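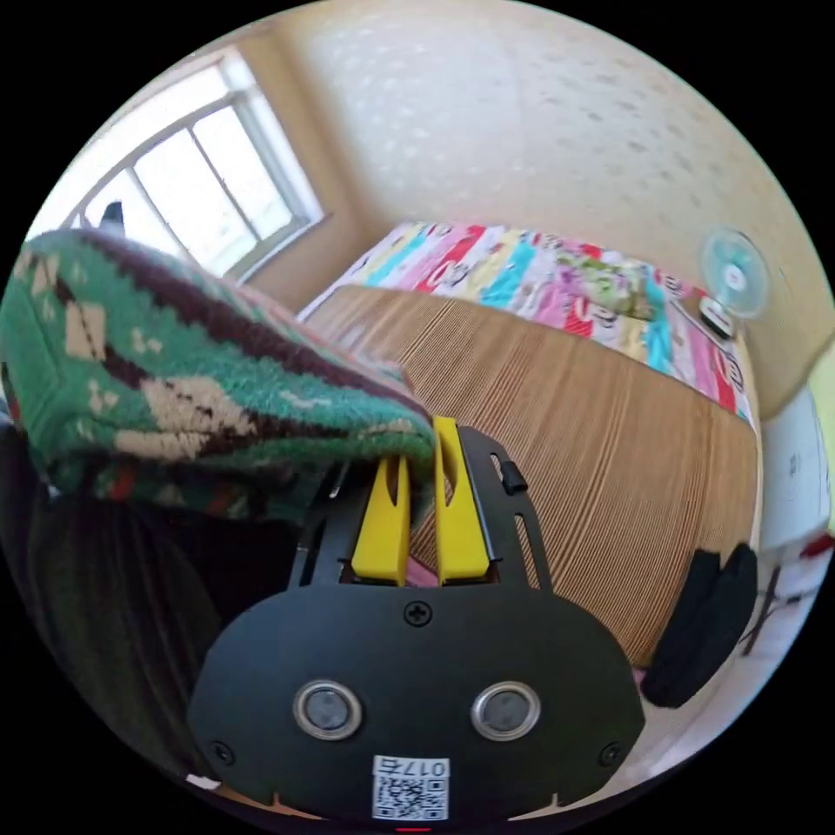 Where do the thick socks go once it gets warm?
Bottom drawer, left side, under the spare sheets. Chung and Lamis pairs together, everything else loose.

Sock sort, Poltitdale
Posted by Hoi-yan Tu, Dec 2, 2022

Quick one before I go out. Had the whole knitted lot on the bed to go through, 30 pairs on the list and 16 of them staying. Cheng-en Yip wants first pick of the rest. More pics when the drawer's done, prob January.

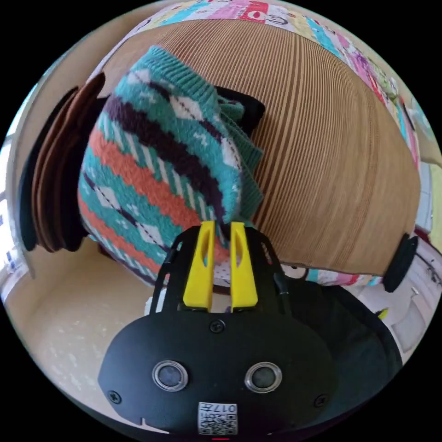

Stripes and little diamonds, ribbed teal cuff.

That pattern's my favourite of the lot. Got the wool in the Volline sale, 49 for the bag, far too much but there we go. Still got ends of the orangey one if anyone's after some.

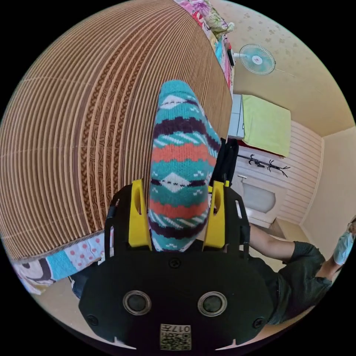

Anyway the rule is fold, never ball. Balling wrecks the tops. Cuff to cuff, flat, then over once and in the drawer. Had 9 with saggy tops last year becuase I was lazy.

Lids off the boxes tonight, odd ones in the blue bag. 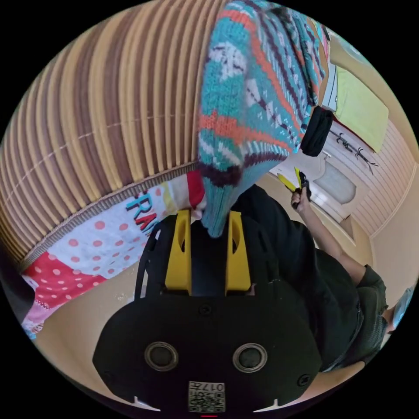
Washing next. Cool wash, wool stuff only, no softener. Dry them flat on a towel and dont hang them by the toe. Anything with as many colours as this one, the turquoise with the orange bands and maroon zigzags, gets done by hand on its own first time. Reds run. Ask Cheng-en about the pillowcases.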